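Slide 1. Title

Good afternoon, and thank you for coming to the small room. My talk is about building lines that never got a full wave, and what a fan can do with them. My example is the Trummont faction from Cindgate.

Slide 2. Pictures (leave up while people sit down) 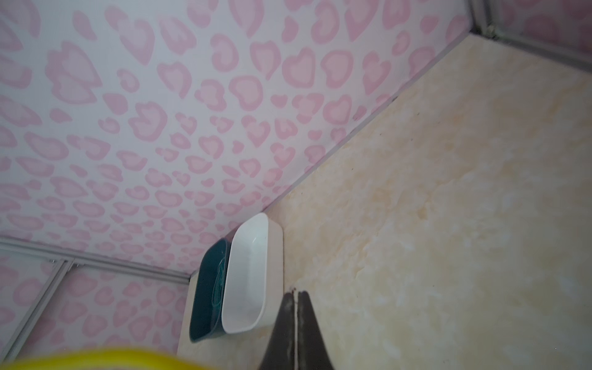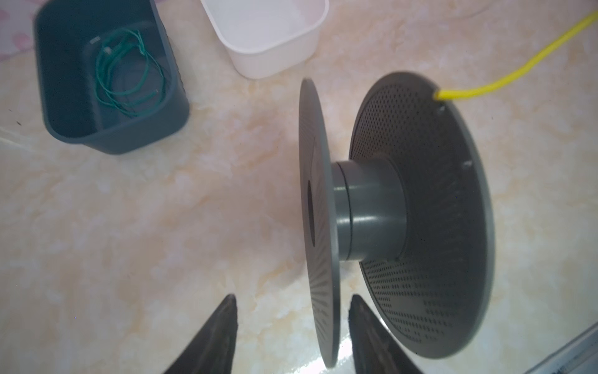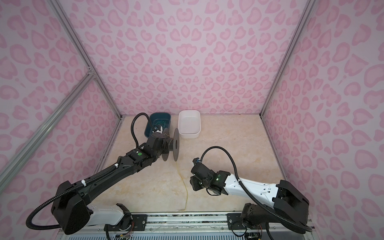
Pink spotted walls and a marbled floor; the gray spool is in the second picture.

Slide 3. What we have

Speak slowly here. The Trummont got 19 sets in the first year and then only nine. No vehicles after that. The story booklets mention a river people, the Gumik, on one page, and we never saw a figure of them.

Slide 4. What I want

A Gumik boat. I would pay for it today. (Wait for the laugh, if it comes.) Also new helmet parts, because the old helmet does not fit over the hood.

Slide 5. The Leitão list

This is the fan list of wishes, 341 entries. Do not read them. Show the top 10 only. Please notice that characters are higher than castles, which surprised me.

Slide 6. Custom builds

Explain how I keep the original colors of the faction. If time is short, skip the part about the shields.

Slide 7. Questions

Ask who owns the February set. Somebody always asks about the price of the old gatehouse: I bought mine with two doors missing.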